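Drivport bench, computer disassembly and reassembly by demonstration
Report to the Limden program office, period ending May

The last report promised 300 usable demonstrations. We recorded 347, and I would ask the office not to read too much into that. A demonstration counts as recorded when the operator presses stop. Whether it teaches anything is a separate matter, and on the cable tasks I have doubts.

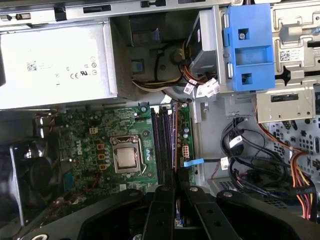
2 min read

Three tasks are under way on the Dell desktop: moving memory modules between the case and the printed fixture, handling cable connectors, and working near the drive bay. Operators drive the arm by remote control. We tried guiding it by hand in the first weeks and dropped it for the memory task, where the operator's own arm kept blocking the view.

Memory is the best of the three. Dvorak, the trained policy, completed 21 of 40 trials from a fixed start. Shift the case a little on the table and it gets worse. The Forholm proposal called this "near deployment." I did not write that line and would not sign it today.

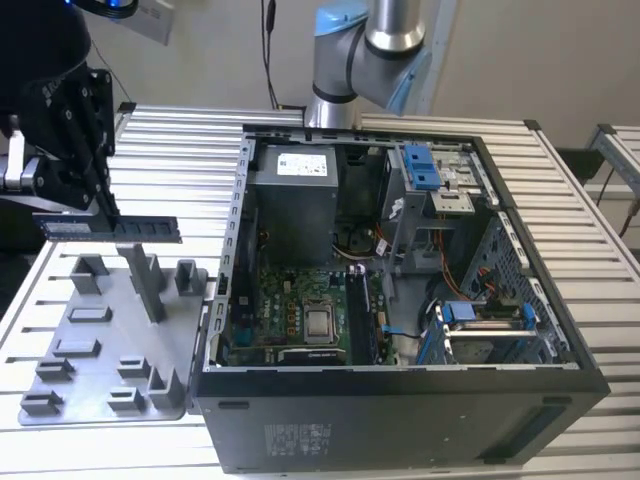 Slot alignment is still where most of the trouble sits. Operators make small corrections in the final approach, and no two operators make them the same way. One backs off and comes down again, another nudges sideways until the module lines up. Averaging those habits gives us a policy that hesitates. We have asked everyone to use the back-off method from now on, and the earlier recordings will be tagged by operator so we can train with and without them.

Cables are harder. The wrist view loses the connector behind the fingers more often than we planned for, and we have no force signal worth trusting. A vendor has suggested that more data will fix it. Maybe — but I have seen no curve that says so.
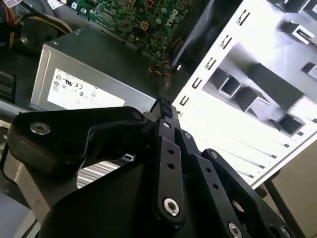 Wanda Blackwood
Project Lead, Drivport

Spending is on plan. I am asking for one change: move the money set aside for a second operator station into a force sensor at the wrist. A second station would raise the recording count and leave the connector problem where it is.

Next period we will repeat the memory trials with the case moved between runs, and report failures by cause. Cable recording is paused until the sensor decision is made.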